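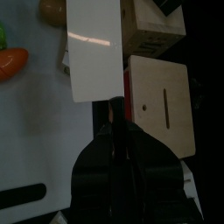

De: Zlata Kravchuk
Para: lista Trutside
Assunto: Re: e a louça, quando é que fica para as máquinas?

Olá a todos, e um abraço especial ao Nazar, que puxou o assunto!

Nazar Bilyk escreveu:
> Um prato branco, liso e brilhante, será assim tão difícil?
> Em dezembro a minha garra deixou escapar 3 em 8.

Olha que não me parece mau! Segurar um prato retangular ao alto já se consegue (com jeitinho e paciência), mas arrumá-lo no meio da tralha de uma mesa é outra conversa. Cá em casa ainda lavo eu, e com gosto. Manda-me os teus registos, que eu comparo com os meus 200.

Beijinhos,
Zlata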